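Zademeo Opens Its Kitchen Lending Shelf in May, Having Run Out of Excuses

FOR RELEASE IN MAY

Zademeo, the neighborhood lending library for household goods, will open a kitchen section this May. Members can borrow bowls, cutting boards, boxes, cups and most of the other things people buy for one holiday dinner and then store above the refrigerator until they move.

The kitchen section starts with 1073 items. Of those, 894 are ready to lend. The rest are waiting for a lid, a scrub or a decision.

"We asked members to give us what they didn't use," said Griet Cuypers, who runs the collection. "We should have put a limit on that. One household brought 19 colanders. I did ask. They said they thought there were more."

Zademeo has lent out drills, ladders and folding tables for eight years. Kitchen goods were left off the list for most of that time on the grounds that everybody already had them. A member survey last fall found that everybody did, and that most people still couldn't find a cutting board big enough for a watermelon.

The new section is arranged by job, so a member planning a dinner doesn't have to visit four different shelves. Baking is by the window. Serving is along the back wall, and Chopping has the long table to itself. A fourth category, called Holding Things, was meant to be temporary and is now the largest of the lot. 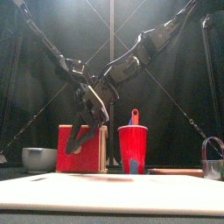

Holding Things covers any item whose main talent is having something else put in it or on it. Staff spent two meetings on whether a painted wooden box is kitchenware. It is now, if you keep onions in it. A plain red plastic cup also qualifies, and according to Cuypers cups of that sort are likely to be the most borrowed objects in the building, mainly for standing utensils in. Large white cutting boards come next, followed by light gray bowls, which go with everything and are therefore never returned on time.

Members may take up to eight kitchen items at once and keep them for two weeks. Renewals can be made at the desk or by phone. Items should come back clean. "Clean" has been defined in the member handbook at some length, after a disagreement over a fondue set.

Shelving for the section was supplied by Clandix, a local shop fitter, which delivered it on a Sunday and assembled most of it the same day. Storage bins came from Unora. The Hashemi bakery, two doors down, has donated baking pans and will hold a monthly class on using them. The first class is flatbread, picked by the bakery after a look at Zademeo's oven.

Donations are paused until the back room has a floor again. When they resume, Zademeo will be glad to see large stockpots, working kitchen scales and any lid that arrives with its own container. It will not be taking mugs – please, no mugs.

Kitchen borrowing is included in regular membership at no extra charge. New members can sign up at the front desk during opening hours and should bring proof of address and a sturdy bag.

Press contact: Griet Cuypers, Zademeo. Calls are best before noon. Visits by arrangement, and mind the colanders.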